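Applies to interior walls painted in flat or eggshell finish. For gloss trim, use the Wirimo trim guide instead.

# Patching and touching up a scuffed white wall

White walls behind desks and worktables collect gray smudges, short scratches and small dark marks. Most of these clean off. The ones that don't need filler, and the filler needs paint. The steps below go in order of increasing effort, and many walls are finished after step 2.

## What you need

- Dish soap and a bucket of warm water
- Two soft sponges
- Melamine sponge
- Lightweight spackle (Miridance Fine or similar)
- 2-inch flexible putty knife
- Sandpaper, 400 grit
- Matching wall paint and a small foam roller

## 1. Sort the marks

Turn off the ceiling light and hold a flashlight flat against the wall so the beam runs along the surface. Scratches cast a shadow. Smudges don't. Circle each scratch lightly in pencil and leave the smudges alone for now.

Run a fingernail across anything you can't decide on. If the nail catches, treat it as a scratch. If it slides over, treat it as a stain. 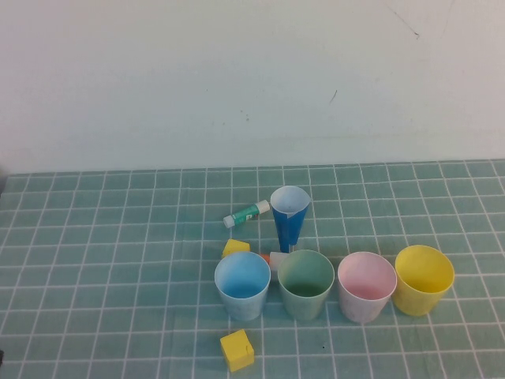 Perić wrote in to say that the flashlight test misses dents in textured walls, and that a straightedge pressed against the surface finds them faster. On orange-peel texture that is correct. On smooth drywall the flashlight is enough, and a metal straightedge can leave marks of its own.

## 2. Clean

Add a few drops of dish soap to the water. Wring the sponge until it no longer drips. Work from the bottom of the wall upward; dirty runs on a dry wall leave streaks that are harder to remove than the original smudge. Rinse with the second sponge and plain water.

For marks that remain, use the melamine sponge damp and with almost no pressure. It is an abrasive. On flat paint it will burnish the surface and leave a shiny patch that shows from the side. Test it low in a corner first.

Let the wall dry for 90 minutes before judging the result. Damp paint looks darker and hides a lot.

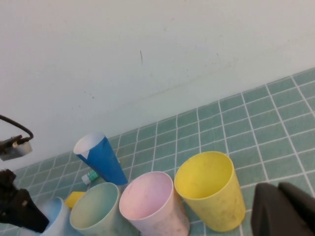

Once the wall is dry, check the pencil circles again with the flashlight. Some scratches turn out to be rubber or graphite sitting on top of the paint, and these will have gone. Erase those circles with a clean white eraser. Pencil left under fresh paint can bleed through.

## 3. Fill

1. Scrape off any raised paint along the scratch with the corner of the putty knife.
2. Press a small amount of spackle into the scratch, moving across it.
3. Scrape off the excess with the knife held nearly upright, moving along it.
4. Wait 4 hours. Spackle that is still cool to the touch is not dry.
5. Sand with the 400 grit until the edge can't be felt, then wipe off the dust.

Deep scratches shrink as they dry and need a second fill. Two thin fills sand better than one thick one.

## 4. Touch up

Spot-prime the filled areas. Bare spackle absorbs paint faster than the wall does and leaves a dull spot – the usual name for this is flashing.

Use paint from the original can if it still stirs smooth. "White" covers a wide range, and a fresh can of a different brand will rarely match. Nimard and most other paint counters can match a chip the size of a coin, cut from behind an outlet cover.

Apply with the foam roller, nearly dry, and feather outward past the repair. Do not use a brush on a rolled wall. The difference in texture stays visible after the color has blended.

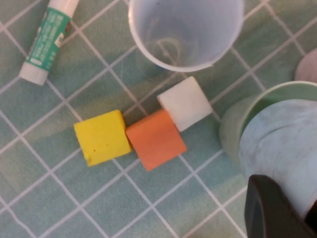
*Yellow and orange foam cubes on a teal-green grid.*

## 5. Aftercare

Leave the wall unwashed for 2 weeks after painting. If a table stands against it, pull the table out slightly so the back edge doesn't rub. Label the leftover paint with the room and the finish, and store it where it won't freeze.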